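Week 6 notes: policies for suturing from wrist views

Our task is one stitch, split into grasp, pass, pull and knot. The Plilari set has 3,198 clips, each labeled with one of those four steps. Keep 160 clips out for testing and don't tune on them.

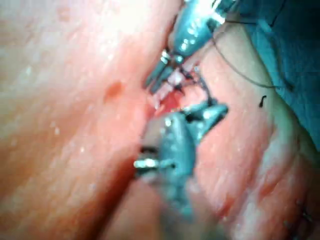

The policy takes the wrist image and the joint readings and puts out a chunk of 100 small motions. Only the first 17 are run before it looks again. Motions are relative to the current tool pose. Cable-driven wrists have slack, so joint readings drift from the true pose, and a policy trained on absolute positions learns the drift too.

Thread is the hard part for perception. It is thin, it bends, and glare on wet tissue can wipe out a stretch of it. The Fallisance tracker fits a curve through the pieces it finds and gives each point a confidence.

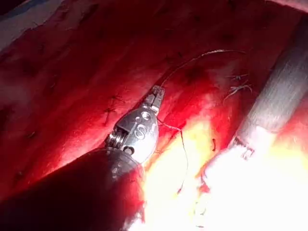
If confidence near the jaws falls below the threshold, the planner holds still and asks for a new view. Set the threshold in the config file, per step. Pull needs the strictest value.

For lab: run the Hovland baseline, then change the chunk length and plot success by step.

Comments (3)

ikent_lab: Is the threshold per arm or shared?

Reply: Shared for now.

mtk4: config link on the page is dead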